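Dec 13, 2021

Bins again. I said last week I'd write down what I think of the new sorting plan before everyone gets attached to it, so these are my notes, and anyone who disagrees can write underneath.

The plan as it came from Clukcombe: mixed small goods go into the big gray metal bins with the shared wall, one side full of stock, the other side for whatever has been moved across. No trays, no dividers, no bags. The claim is that loose goods in a deep bin take up less room than the same goods on shelves, and that nothing is lost by it. The sheet says 2,219 pieces were stored this way at their end over the trial. It doesn't say how many were found again on the first try, and I'd have led with that number if it was any good.

My own doubts, in no order.

Soft things. Anything with cloth on it changes shape when it lands. You drop a pouch on its end and it slumps. The size chart has one length, one width and one height for each item, which is fine for a box and close to useless for a pouch. I measured the same zip pouch four times on the bench this morning and got four heights. The chart has it down to the millimeter. Whoever typed that in had a lot of faith.

Dark things. A good third of the Gominari order is black or navy, going by the packing list. Black on gray is all right. Black on black, with one flat piece lying up against another, is where people slow down, me included. I asked for a few lighter items to be mixed in and was told the mix should be "realistic." Fine, but realistic for whom? The Van Acker list is full of yellow and white stuff and goes through the same bins.

Round things. These get no mention on the sheet at all. Anything like a tube or a can goes where it wants on a bare metal floor. I'd like a mat in at least one bin so we can compare. Was told a mat would wear out. Probably, and it would cost less than the time spent writing that reply.

The fill level. Sheet says 8 pieces per compartment for the first stage, then "increase as comfortable." I don't know what comfortable means here and I don't think they do either. I've put a strip of tape on my copy at 8 and that's where I'm staying till somebody gives me a number.

Scratches. The walls on our set are already marked. The sheet calls the finish "hard-wearing." I wouldn't go to war over it, paint is paint, but I'd drop the word. Also worth checking the seams by hand for burrs before any more fabric goes in. I ran a rag along two of them and it snagged once, near a corner. Filed it down. Remaining seams still to do.

Weights. We took the weights off the supplier labels. I reweighed a handful and most were close enough, one was way off (the label said 600 g, the scale wouldn't agree no matter how I put it down, and I checked the scale twice with the brass set). Going to reweigh the lot. Yes, I know how long it takes.

The Prornport cartons came in short. Packing slip says 1,344 pieces, the cartons are sealed, and two of them are plainly lighter than the others. Haven't opened them. I want someone else standing there when I do.

Things I'll give the plan credit for, so this doesn't read as pure complaint: the shared wall is useful. Moving a thing from one side to the other is a short trip, and when a compartment is meant to be empty you can tell at a glance. Dumping is quick. Nobody has to fold anything. If the goal was only to empty a carton fast, I'd sign it today.

But that was never the hard part. Getting one particular soft dark thing out from next to another one is the hard part, and on that the sheet has a single line: "items remain accessible." I've circled it in red.

To do before January:
- finish filing the seams
- mat in the left bin, cut to fit, leave the right bin bare
- reweigh everything
- ask Clukcombe for first-try numbers, again
- redo the size chart with a range for soft goods
- open the two light cartons with a witness

Leaving space below for replies.

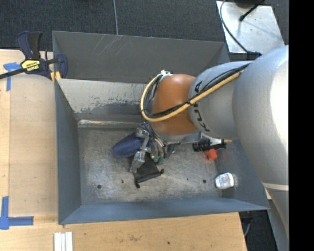 Fair on the size chart, and I'll redo the soft goods with you, but I don't buy the mat. It'll curl at the corners inside a week and then flat items will slide under it. Try it in one bin if you must, and tape all four sides down. Also, the red circle has gone through to the next page.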